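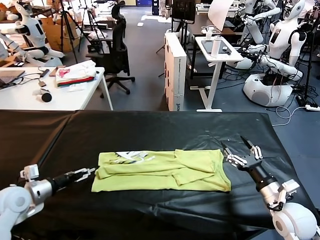
Plistgate open house draws 174

Plistgate opened its lab to visitors one afternoon in March, and 174 people signed in at the front desk. Most came for the laundry folding demonstration, which ran every half hour until 4:30 p.m.

Traian Moldovan led the demonstrations. The robot works on T-shirts with two different hands, a parallel gripper on the left arm and a hand with several fingers on the right. Moldovan told visitors the team is comparing how each one handles thin cloth. Sleeves are still the hardest part, he said, and a shirt that bunches up usually has to be laid out again by a person.

Nkrumah Issahaku answered questions about training. The group has recorded 700 folds so far, all on T-shirts, and plans to start on towels next.

Visitors could bring a shirt from home for the last session. The lab had room for 10 and filled every spot.

The next open house will be in the fall. Groups from Diswood should sign up at the front desk.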